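Home Issues Working Papers Authors Search

4. Small cartons and the breakfast shelf

4.1 Why cartons got their own section

In the first draft (Llanos and Taipe) the small drinks cartons were lumped in with bottles. Did not work. People in the Samard households did not treat them like bottles. They stacked them on their sides, or stood them in the door next to the mustard, or left them on the counter by the toaster till someone asked whose it was. Hajar Abou Zeid went back through the kitchen diaries in August and split them out. What follows is based on her coding, with a second pass by Deisy Urrego where the two of them disagreed.

Sample for this section is 15 households, of which 11 kept cartons of this kind at the time of the first visit. The other 4 bought them once or not at all and are left out of the notes below.

4.2 Shape, cap, and where it ends up

The carton we mean is short and boxy with a screw cap on a round neck. The shoulders slope in toward the neck so nothing sits flat on top of it. Simple point but it drives most of what we saw. A flat-topped box gets piled. A shouldered one gets a spot of its own, usually at the front, and then things are put behind it and forgotten. Escobar's term for this was "the front-row problem" and it stuck, so we use it here too.

Figure 1 gives the type. Note how far up the pack the plain white goes, most of the color is down low on the front.
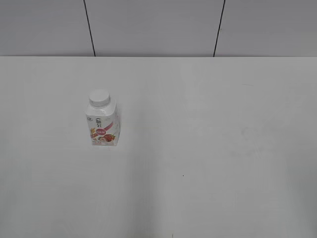 Figure 1. Small screw-cap carton, front face. Printed graphics mainly on lower half; red round badge and fruit illustration (most likely strawberries).

Low graphics matter more than we expected. On a fridge shelf with a raised front rail the bottom of the pack is hidden, and the bottom is where the fruit is. What stays in view is the cap and the white shoulders. Several parents told us they picked up the wrong flavor "all the time" and one had started writing a letter on the cap with marker. Kids did better. They went by the little characters or pictures on the pack, wherever those happened to be, and were not bothered by flavor names at all. We did not test this properly, it comes from the diaries and from Flor Taipe's notes at the table.

4.3 Opening and reclosing

The cap has a ridged edge. Adults had no complaints. Children under school age mostly handed it to somebody. Reclosing was patchy: in the diaries the word "half" turns up a lot (half shut, half drunk, half under the couch). Households that decanted into a cup reclosed more often than households that drank from the neck. We have no good explanation and would rather not offer a bad one.

Brinkmann's earlier kitchen study treats an opened carton and an unopened one as the same object for storage purposes. We would not. Once opened it moved shelf in 10 of the 11 homes, generaly to the door, and it stopped being counted as "stock" when people wrote their shopping lists. See also the remarks on jam in section 3.

4.4 Limits

Diaries were filled in late by some. Morning entries are thin, nobody wants to write at 7 am. Labels were recorded by color and picture only, no brand names, so flavors are coded from what was drawn on the pack and teh strawberry / mixed red fruit split should be treated with care. Comparison with the Prilevum shelf data is left for section 6.

Contact: Zorkirside Household Papers, editorial desk | Copyright the authors | Back to top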